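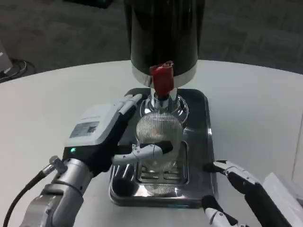 Efe Lawal asked under my last post whether a countertop dispenser is worth it over pitchers. For us, yes. Longer answer in a few posts.

We do drinks for the Lidthorpe open evenings, 50 to 60 people each time. Pitchers meant one person pouring all night and a sticky tablecloth by 8 pm.

Put it on a round table if you have one. People come at it from every side and the line sorts itself out.

Check the height under the nozzle before you buy glasses. The ribbed ones fit ours. The tall ones from Hendricks don't, so those went back in the cupboard.

The drip tray is the part I clean most. Lift the grate out, warm water, a little dish soap, dry it with a cloth or the steel spots. Every evening, even if it looks fine.

Nozzle gets 2 rinses with plain water, then one more in the morning – juice left overnight is miserable to get out.

Ice goes in the glass. Saves arguing about how watered down the last pours are.

Next one is in January. Still deciding between apple and iced tea.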